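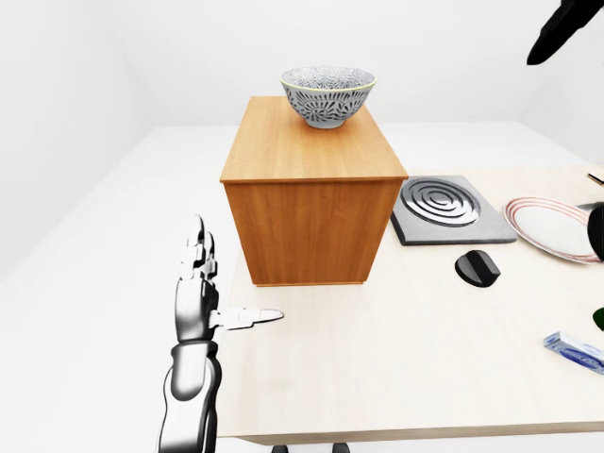
The Price of a New Knee

The envelope arrived in October, and Birsen Tokgöz put it under the fruit. She had been home from knee surgery for 13 days and had developed a feel for envelopes. Thin ones were appointment reminders. Thick ones wanted money.

The thick one wanted $560 for a brace she had worn twice. It came from Jiralura, a company she had never heard of, on behalf of Zeltholm, the outpatient center she had chosen because it had parking.

"I thought the knee would be the hard part," she says. "The knee has been a delight."

Birsen is insured. She has the card, which she keeps in her wallet behind the library card and uses slightly less. What she hadn't grasped, until she spent most of an afternoon on hold, was that the surgeon, the building and the brace could each have a separate opinion about whether they accepted it. The surgeon did. The building did. The brace was a free spirit.

Her niece, Elif Naz Soylu, took over the phone calls. Elif Naz sells flooring for a living and isn't easily tired out by a conversation. She asked for an itemized bill and received three pages, one of them blank except for the word "continued." 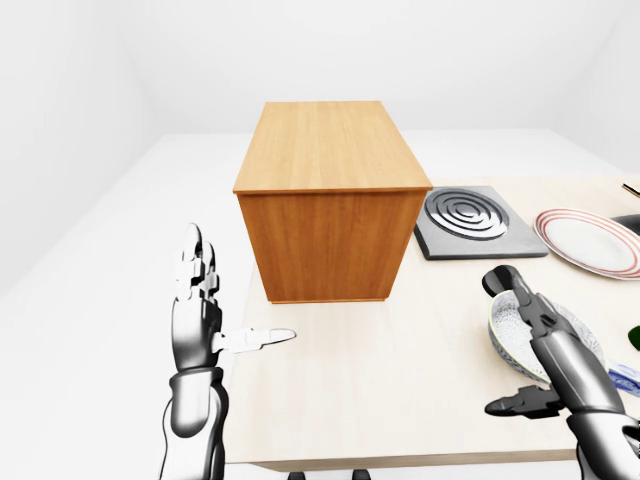
Itemized bills are where a lot of these fights begin, according to Kirsty Whitlock, a patient advocate who spent 20 years on the other side, in hospital billing, and speaks of it the way people speak of a first marriage. Her advice is dull and she knows it. Get the codes. Match them to the insurer's statement. Write down who you talked to and when. She wants every scrap of it kept in one place, and she isn't fussy about the place: a drawer, a shoebox, a plain wooden box like the orange-brown one shown here, so long as the whole household knows what goes in it. "People lose these things because they can't find page two," she says.

Page two, in Birsen's case, listed the brace as "custom fitted." Birsen remembers the fitting. A young man named Umut Coşkun held it up against her leg, said "medium," and left.

Coşkun, who has since moved on to a clinic with better coffee, doesn't dispute this. "They came in small, medium and large," he says. "I'm fairly good at medium."
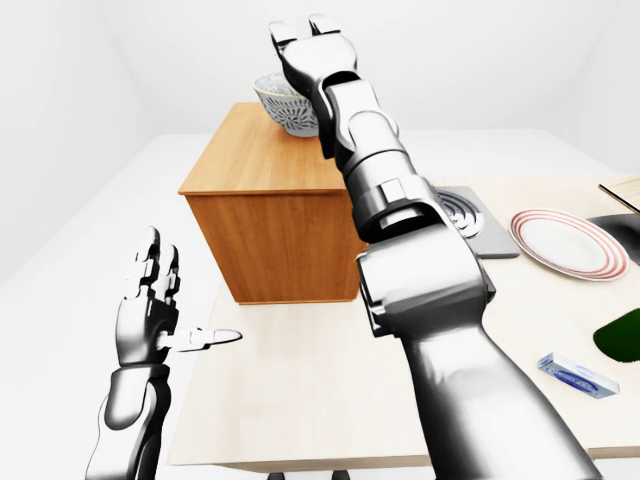 The Appeal

A first appeal is a letter, and a letter is a thing most of us haven't written since we were made to thank an aunt. Elif Naz's first draft ran to four pages and used the word "bandits." Whitlock cut it to half a page. It gave the date of surgery, the code, the word "medium," and a request for a written answer.

The written answer took seven weeks. It thanked Birsen for her patience, a quality she hadn't mentioned having, and said the matter was under review. Meanwhile a second bill arrived for the same brace, with a late fee.

Alper Sarıgül, the physical therapist who was teaching her to use stairs again, noticed she did her best leg lifts right after the mail came. He began scheduling her for mid-afternoon.
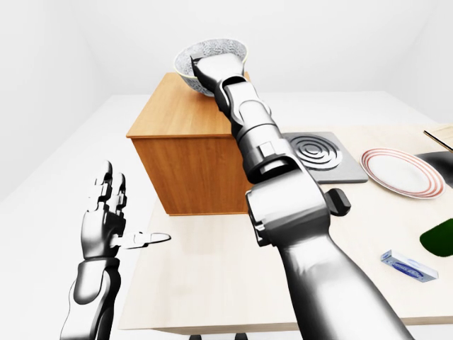
What She Paid

In the end the code was changed to the ordinary, off-the-shelf kind, the late fee vanished without comment, and Birsen owed $20. She paid by check and wrote "medium" on the memo line.

She walks to the market now, without a cane, and takes the hill on the way back. The other knee has started to click. Zeltholm has sent her a brochure about it, in a thin envelope, and she's put it under the fruit until spring.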